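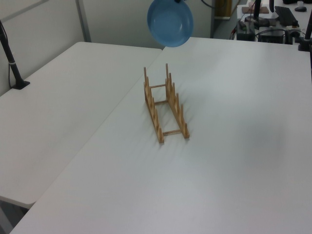 4.2 Where the water goes after the washing-up

Household water studies have a habit of stopping at the tap. The meter records what came in, the sewer is assumed to take what went out, and the small puddle in between is left to the conscience of whoever owns the tea towel. Our diary households in Hullcombe and Brallarcombe were less willing to let the matter drop. Of the 298 diaries returned, a good many gave more space to drying than to washing, and several gave it more space than the form allowed. Racks turned out to be a subject on which people hold views. The plainest sort, a pair of pegged wooden rails joined by crossbars (Figure 3), has no tray beneath it, so whatever runs off a plate or a plastic bowl lands on the surface it stands on. We had not asked about this. We were told anyway.

Respondents fell into two camps, which we labelled "leavers" and "wipers" before noticing that the first term had been put to other uses. Leavers let crockery stand until it was next wanted, sometimes for days. Wipers dried each piece by hand and put it away, and wrote about leavers with some feeling. Where a household contained one of each, the diary was usually filled in by the wiper.

The difference matters for the estimates in Section 3. Wipers in Hullcombe were far more likely to rinse under a running tap, on the grounds that suds spoil a towel. Leavers tended to rinse in a second bowl or to skip rinsing altogether, a practice defended in one diary as "character building for the cups". Treating all hand-washing as a single activity, as the Zabala model does, therefore hides a split that we think is worth keeping. The Zabala model also assumes that every household owns a draining board. In Brallarcombe, where many of the older kitchens have a stone sink and nothing on either side of it, this is optimistic.

We tried to measure rinse volumes directly in 30 homes, using a Gorex flow logger fitted below the sink. The loggers worked well. The participants, aware that they were being logged, washed up like people expecting a visit from their mother-in-law, and the first week of readings was discarded. Later readings settled down, although one household went on using a separate jug throughout and declined to say why.

Figure 3. Wooden dish rack of the open, pegged type, with a light blue plastic bowl.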